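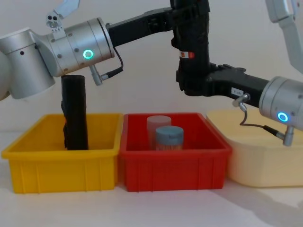 Sorting and Labeling Mixed Fasteners

Mixed fasteners are slow to sort by eye. The method below uses two passes: a coarse pass by type, then a fine pass by thread and length. It was written for hardware saved during repairs to a house built in 1906, but it works for any lot with unknown or mixed standards.

What you need

Shallow bins for the coarse pass
Small lidded boxes for the fine pass
Calipers
A thread pitch gauge, inch and metric
A set of known nuts for checking
A magnet in a plastic bag
Labels and a pencil

Coarse pass

1. Spread a handful of stock on a flat, light-colored surface. Large piles hide short screws and washers.

2. Pull out anything that is not a fastener. Hooks, hinge pins and picture hangers go in a separate box and are dealt with later.

3. Divide the rest by type: wood screws, machine screws and bolts, and everything that goes on a bolt (nuts, washers, lock washers). Do not measure anything yet. Switching between sorting and measuring takes more time than either task alone.

4. Inspect the slots and threads as each piece passes through your hand. Discard bent shanks, stripped heads and threads with deep rust. Light surface rust is acceptable.
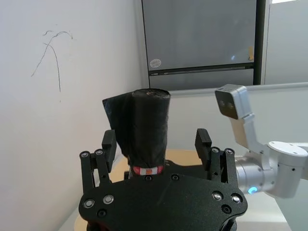
5. Run the bagged magnet over the wood screws. Solid brass stays behind. Brass-plated steel is picked up and should be stored with the steel screws, whatever its color. Some stainless steel is also left behind, so check the color of the remainder before labeling it brass. Turn the bag inside out to release the steel.

Fine pass

1. Measure the outside diameter of the thread with the calipers, across the crests. A worn thread reads slightly small.

2. Find the pitch with the gauge. Hold the leaf and the thread up to a light – no light should show between them along the full width of the leaf.

3. Confirm with a known nut, turned by hand. A 1/4-20 bolt has 20 threads per inch and may start in a nut of similar size before binding. If the nut binds after a turn or two, back it off and measure again. Never use a wrench for this check.

4. Measure the length. Flat-head screws are measured from the top of the head. Round-head and hex-head fasteners are measured from the underside of the head.

5. Box each size separately. Where there are fewer than six of a size, combine neighboring lengths of the same thread in one box and write both lengths on the label. Different threads are never combined.

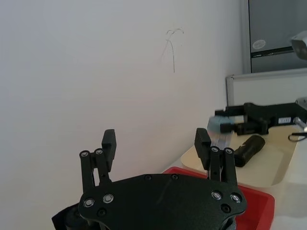
Labeling

Write the thread first, then the length, then the head and material. A typical label reads "1/4-20 x 1, hex, steel." Put the label on the front of the box, not on the lid – lids get swapped.

Slotted wood screws from older work may not match current gauge sizes. Label these with the measured shank diameter and leave the gauge number off. Anong Yimyam also marks hers with the room they came from, so that a replacement on a door or sash matches the screws beside it.

Storage

Keep boxes off concrete floors and away from fertilizer, pool chemicals and open containers of acid. Steel fasteners cleaned with water must be dried fully and wiped with light oil before boxing. Brass needs no oil.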